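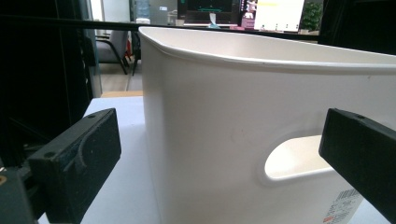 Astiro

Astiro is a software package for turning recordings made with hand-held grippers into data for training robot control policies. It is developed by Karlow and covers the steps between the raw recording and the training set: lining up the clocks of several devices, working out how each gripper moved, measuring how far its fingers were open, and cutting long recordings into single tasks. It doesn't include a training program of its own. Its output is normally read by Poltora, a separate package from the same developer that trains policies and runs them on robot arms.

History

Work on Astiro began as a set of scripts kept inside the Poltora code. The scripts handled one gripper at a time, and recordings of two-handed tasks had to be joined by hand. The first version released under its own name is dated 8/15/20. Support for pairs of grippers was added that December, together with the present file format. Later releases replaced the original motion tracker and moved most settings out of the code and into a single text file.

Processing steps

Time alignment. Each device in a recording keeps its own clock. Astiro compares the turning motion seen by the camera on a gripper with the readings of its motion sensor and shifts one against the other until they match. For a pair of grippers, the same is done a second time between left and right. If the remaining error is more than 10 milliseconds, the recording is marked as failed and left out of later steps.

Motion tracking. The path of each gripper is worked out from its camera and motion sensor. A slow sweep of the work area is recorded first and used to build a map, and all later recordings in the same place are matched to that map. Because both grippers share it, the distance between them can be read directly, and tasks such as passing an object from one hand to the other depend on this figure.

Finger opening. The distance between the fingers is measured in the image. Astiro looks for the inner edge of each finger in a fixed part of the picture and converts the gap to millimetres with a table made during calibration. Soft objects can hide the edges, and the program then fills in the missing values from the images before and after.

Cutting. Long recordings are divided into episodes, each holding one attempt at a task. By default a new episode starts when both grippers have been still and open for a set time. The cuts can be moved by hand in the viewer, which shows all camera views side by side with the finger opening drawn as a line below them. 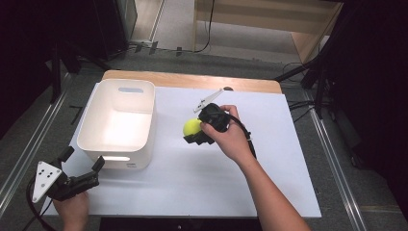 Two-handed work with hand-held grippers: a ball held in the right gripper, the left gripper open in front of a storage bin.

Reach check

An episode made by a person may contain movements that a given robot can't follow. Astiro reads a description of the arm and tests every position in the path against it. Positions that are out of reach, that need a joint to turn too fast, or that would bring the two arms into contact are listed in a report. The episode may then be dropped, slowed down or moved as a whole to a different place in front of the robot. Most arms supported by the check have 7 joints, and for these the program also has to choose an elbow position, which the recording doesn't contain. It picks the one that changes least from step to step.

File format

Results are stored in a layout called Kadrić. One Kadrić file holds one episode, with the images, gripper paths, finger openings and a short written label for the task. Larger sets are packed into archives of up to 1000 episodes. The format stores positions relative to the starting point of each gripper as well as in map coordinates, and a policy may be trained on either.

Known limits

Tracking is weakest where a large plain surface fills most of the view. A pale bin or tabletop close to the camera gives few points to follow, and the path may drift until more of the room is visible again. The manual advises keeping some background in view and avoiding fast turns near such objects. Furniture that is moved after the map has been made has a similar effect. Shiny surfaces and strong overhead light can also upset the finger measurement, mainly with light-coloured fingers.

Astiro doesn't measure grip force. A policy trained on its output learns how far to close the fingers but has no direct record of how hard an object was held.

Version 31 is the last to read files made before the Kadrić format. Older recordings can be converted with a command-line tool supplied with that version.

See also

Poltora
Camera calibration
Imitation learning
Simultaneous localisation and mapping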